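Research participants wanted – help us see if our bin-picking result holds up

Onham Robotics Group, Plarnberg campus
Sessions run through December
Contact: Khang Đoàn, study coordinator

Hi there! I'm Khang, and I look after the people side of a robotics project called Fomik. I'm looking for 16 people to come in, sit down with us for a morning or an afternoon, and teach a robot arm how to pick things out of a bin. No experience needed. If you can sort a cutlery drawer, you're more than qualified.

What we're working on

Picking loose parts out of a bin is one of those jobs that looks dead easy until you ask a machine to do it. Parts lean on each other, they slide into corners, they end up lying across the one you wanted. The usual approach is to have the robot practise on its own for ages and learn from its misses. We've been trying something else. A person looks at the pile, tells the robot which part to go for and from which side, and the robot learns from those choices as well as from its own attempts.

We call the learning program Ignacio (long story, it was late and we were hungry). In our first round Ignacio learned from 1103 human choices, all of them made by 11 people, and it got noticeably better at parts that were touching or overlapping. We were pretty chuffed. The trouble is that all 11 of those people work in our building, and most of them have been staring at robots for years. So we don't know if the method works with anyone's advice or only with advice from people who already think like roboticists. That's where you come in.

What you'd be doing

You'll sit at a desk with a screen and a mouse. We show you a bin with some parts in it, you click on the one you'd pick up first, and then you drag a line to show how you'd grab it. The arm has a go, you watch what happens, and we move on to the next pile. Some piles are simple and some are a real dog's breakfast. There are no right answers, and we're not scoring you – please don't practise beforehand!

Every so often I'll ask you to say out loud why you chose a part. I record the sound for that bit only, and your name doesn't get attached to it.

What's in the bin

Plain rectangular bars, in red and green. The colour matters for some rounds and not for others, and I'll tell you which before each one starts. Piles with one bar lying across another are the ones I'm most curious about, as our first group disagreed about them constantly. One fellow always cleared the top bar first. Another went for whatever had the most space beside it and let the rest sort itself out.

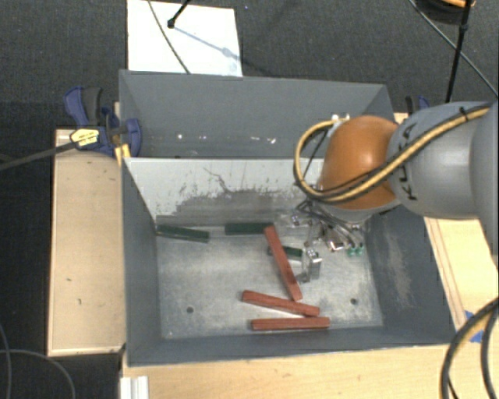 Who can take part

You need to be 18 or older and comfortable reading instructions in English. Glasses and contacts are fine. We do use red and green parts, so if you have trouble telling those two colours apart, please mention it when you write. I'd still love to have you, and I'll put you in the rounds where colour doesn't count.

Please don't apply if you work with industrial robots or study robotics. Nothing personal, we've got plenty of you already.

The practical stuff

A session takes three hours, with a proper break in the middle (tea, coffee and whatever biscuits have survived the week). Mornings start at 9:30 and afternoons at 1:30. You'll be paid $26 an hour, and that includes the break. You can stop whenever you like and you'll be paid for the time you've put in. The lab is on the ground floor, with step-free access from the car park.

The arm only runs when one of us is beside it, and your desk is well outside its reach.

How to sign up

Send a short note to Khang Đoàn through the Fomik contact form with your first name, whether you'd prefer a morning or an afternoon, and anything you need from us to take part comfortably. I'll write back with the information sheet and consent form. Have a read, ask me anything you want, and if you're still keen we'll pick a time.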